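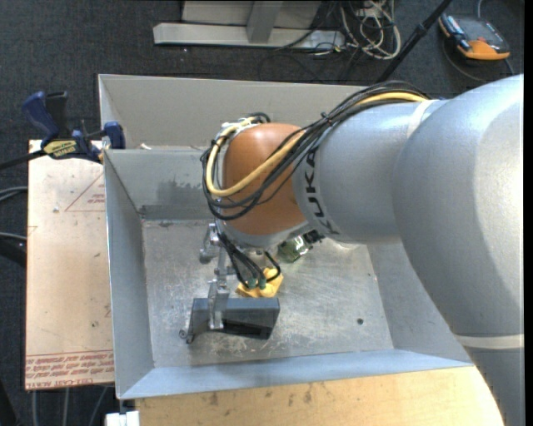 Home | Reviews | Garden & Shed | Kitchen | Recipes | About | Contact

Cevari tumbling composter, six months on

I promised a few of you a proper report on the Cevari once it had been through a winter, and now that it's September and the wattle is out all over Rondamby I really have run out of excuses. So put the kettle on, this could take a while!

For those who missed the earlier grumbling, we'd had an old open heap down behind the shed for years. It did the job in its own slow fashion, but turning it with a fork had become a chore I'd do almost anything to avoid (I once cleaned the oven instead), and the brush turkeys thought it was theirs. A tumbler seemed the sensible next step, and the Cevari was the one the nursery had on the floor, so I could give it a spin before handing over my money. I'd recommend doing that with any tumbler. The cheaper Caltedeo beside it spun nicely enough too, but the door was so small I'd have been posting the scraps in like letters.

Putting it together took me most of an afternoon. The instructions are drawings only, and the drawing for the centre divider is the wrong way up, or I was. Lay all the panels out on the lawn first and do the bolts up finger tight until the whole drum is together. I didn't, and had to undo one entire side to get the last panel in. My knees have only just forgiven me.

Once it's up, though, what a pleasure. There are two chambers, so you fill one while the other finishes off, and the doors slide rather than lift out. I give it five or six turns whenever I take the kitchen scraps down, which is most evenings before tea. When a side is nearly full it gets heavy, and I have to put my shoulder into it a bit - my neighbour, who is taller, has no trouble at all.

The first batch was a slimy disappointment, and that was entirely my doing. Too many scraps and grass clippings, not nearly enough dry stuff. Since then I've kept a bag of shredded paper and old leaves beside it and put in two handfuls for every handful of scraps, and the second batch came out dark and crumbly and smelling like the bush after rain. It went straight under the lemon tree. Even over the cold months it kept ticking along, slower of course, but I never had to stop feeding it.

Grumbles? The sliding doors get gritty and want a wipe now and then, and the vents dribble brown liquid on whatever is underneath, so don't stand it on your good pavers. I've put an old baking tray under mine and water it down for the roses. I'd also have liked a proper handle.

Would I buy it again? Yes, happily. If you've a big block and loads of prunings you'll still want a heap as well, but for an ordinary household it's a lovely bit of gear.

3 comments

wattlebird71: Thanks for this! Does yours get ants? Mine was full of them by the end of summer.

Shed Reviews: A few, yes. I took it to mean the mix was too dry, gave it half a watering can and they moved out within the week.

Gumboots: Baking tray is a great idea, pinching that. My pavers are already ruined.

Contact us | Copyright Rondamby Shed Reviews | Back to top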